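Clulell Residents' Help Pages
Kitchens and Shared Areas > Food storage and waste

Part-finished drinks bottles left open on the breakfast table: keep, pour away or recycle?
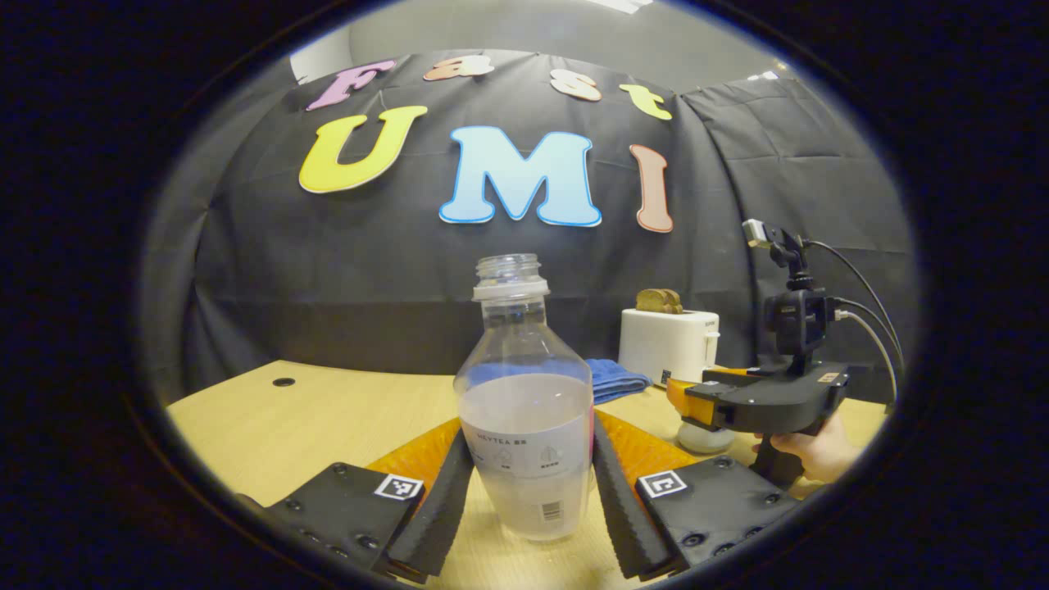 Open HEYTEA bottle on the breakfast table, lid not found. Toaster and blue towel behind.

Posted by Soledad Holloway on 6/24/20
Viewed 133 times

I should be grateful for guidance on a matter which the house rules for the Fludness building do not appear to cover. The rules state that unlabelled food may be removed from the shared kitchen at the end of the day. They do not mention drinks which carry a shop label but no resident's name.

The bottle shown is of clear plastic and is about half full of a cloudy white drink. I do not know whether it contains milk, and most of the wording on the label is in Chinese, which I am unable to read. It was standing without its cap near the toaster. I have asked on my own corridor and no resident has claimed it.

I would ask the following. May such a drink be returned to the fridge if a cap of the right size can be found? If it must be thrown away, may the contents be poured down the kitchen sink? Finally, does the label have to be removed before the bottle is placed in the recycling bin? I am on the kitchen rota until August and would prefer to apply one rule throughout.

Su-bin Nam
Replies posted: 19

The position in the Mbeki building, where I have kept the kitchen rota for two years, is as follows.

An open drink with no name on it should not be returned to the fridge. The length of time it has been standing out cannot be established, and a replacement cap does not alter this. If the contents may be milky, the drink should be treated as milk and disposed of the same day. Residents who wish to keep a drink are asked to write their name and room number on it before it goes on the shelf.

A small quantity may be poured down the sink with the cold tap running. Please look for fruit pieces, jelly or tapioca pearls first. These should be caught in a strainer and placed in the food waste caddy. The sink in our building was blocked for the better part of a week last winter after a quantity of pearls went down it, and the plumber's invoice was shared among all residents on the floor.

The bottle should then be rinsed, emptied and squashed. Our collection accepts clear plastic bottles with the label on. If the label is a loose sleeve it is helpful to pull it off, but a glued label may be left alone. Should the cap turn up later, it may go in the same bin.

I would also suggest wiping the table where the bottle stood. Sweet drinks attract ants at this time of year, and crumbs from the toaster make matters worse. Please unplug the toaster before emptying its crumb tray.

Drinedeck Kitchen Group

We put a notice on the fridge and throw everything out at nine in the evening. There have been very few complaints. The notice is form 2519 in the downloads section, if it is still there.

Soledad Holloway

I thank both contributors. I shall pour the drink away this evening and recycle the bottle with its label in place. Form 2519 is still available, although it refers only to food. I have written to the office to request that the words "and drinks" be added.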